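Kapitel 6
Greifen lernen: Vom ersten Versuch zur eigenen Aufgabe

Was Sie in diesem Kapitel erwartet
Sie planen eine Greifaufgabe, bringen sie einem Roboterarm bei und werten aus, was dabei schiefgeht. Voraussetzung sind die Koordinatensysteme aus Kapitel 4 und die Gelenkwinkel aus Kapitel 5. Wer dort noch unsicher ist, blättert am besten kurz zurück.

6.1 Eine Schale ist keine Kiste

Bisher haben unsere Arme Würfel gegriffen. Würfel sind dankbar: Sie haben parallele Flächen, stehen still und sehen von allen vier Seiten gleich aus. Jetzt wird es spannend! Eine Schale hat einen Rand, der schräg nach außen läuft, einen Boden, den der Greifer nicht berühren soll, und eine Mitte, in der es überhaupt nichts zu fassen gibt. Wer eine Schale hochheben will, muss den Rand treffen, und zwar an einer Stelle, an der daneben noch Platz für den zweiten Finger ist.

Genau diese Aufgabe hat sich die Robotik-AG von Zdenka Delić ausgesucht. Die Gruppe nennt ihr Projekt »Funer« und arbeitet seit November daran, buntes rundes Geschirr von einem Tisch zu räumen. Das klingt nach Küchendienst und ist doch eine der schönsten Aufgaben, die man einem Arm stellen kann, denn fast alles aus den ersten fünf Kapiteln kommt darin vor.
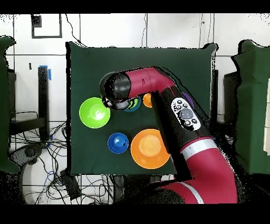
Die AG begann mit einer einfachen Regel: Der Arm fährt über die Mitte der Schale, verschiebt sich um den Radius nach außen und senkt sich dann ab. Bei einer einzelnen Schale ging das erstaunlich gut. Sobald aber zwei Schalen dicht nebeneinander standen, landete ein Finger im Nachbargefäß. Damilola Babalola schlug deshalb vor, den Greifpunkt auf dem Rand frei wählen zu lassen. Der Kreis wird dazu in 40 Punkte geteilt, und für jeden Punkt prüft das Programm den Abstand zum nächsten Gegenstand. Gewählt wird der Punkt mit dem meisten Platz.

Das ist schon ein richtiger kleiner Greifplaner! Im Schülerheft der AG steht dazu: »Erst den Rand suchen, dann die Lücke, dann erst fahren.« Diesen Satz werden Sie in Abschnitt 6.3 als Programmablauf wiederfinden.

6.2 Wenn der Arm sich selbst im Weg steht

Eine zweite Schwierigkeit bemerkt man oft erst am Aufbau. Blickt die Kamera von oben auf den Tisch, verdeckt der Arm einen Teil dessen, was er greifen soll. Kęstutis Strazds löste das mit einem Merkzettel im Programm: Vor jeder Bewegung werden alle erkannten Schalen mit Mittelpunkt und Radius gespeichert. Verschwindet eine hinter dem Unterarm, gilt der letzte bekannte Wert.

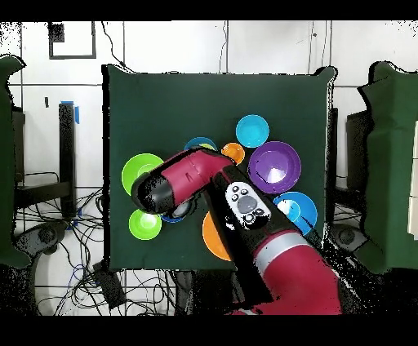 Abb. 6.2: Rundes Geschirr auf grünem Tuch. Der Arm verdeckt mehrere Schalen teilweise.

Überlegen Sie, bevor Sie weiterlesen: Was geschieht, wenn der Greifer eine verdeckte Schale versehentlich verschiebt? Wie könnte das Programm den Fehler bemerken?

Begriffe: Greifpunkt, Verdeckung, Sicherheitsabstand, Anfahrpose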